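4.2 Equipment costs and what they leave out

The quotes we collected from Clirnel and Ninar cover the arm, the controller and one gripper. Neither covers a counter to work on or the person who resets it. We priced both for kitchen-type tasks (Figure 3), and the totals moved further than either sales sheet would suggest. 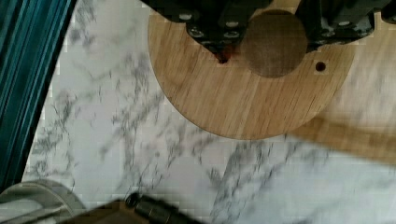
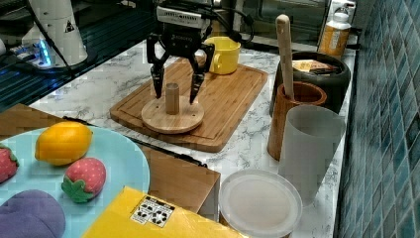
Figure 3. Kitchen-type work with a wooden board on a marble-patterned surface, in two views.

The Clirnel package was quoted at $3,000 per year on a 5-year lease. Ninar asked $2,088 per year for the same term, with spare fingers billed apart at $411 a set. On paper Ninar wins easily. We are not convinced. The vendor's estimate of one finger set per year comes from bench tests on a single part, and Ibsa Ejigu, who drew up our June budget, could find no wear data for mixed household items. At three sets a year the gap narrows to the point where we would not choose on price.

Labor is harder to pin down. Both vendors describe resets as "minimal" - a word that appears in neither contract. Until one of them puts hours in writing, we treat any payback claim as unproven.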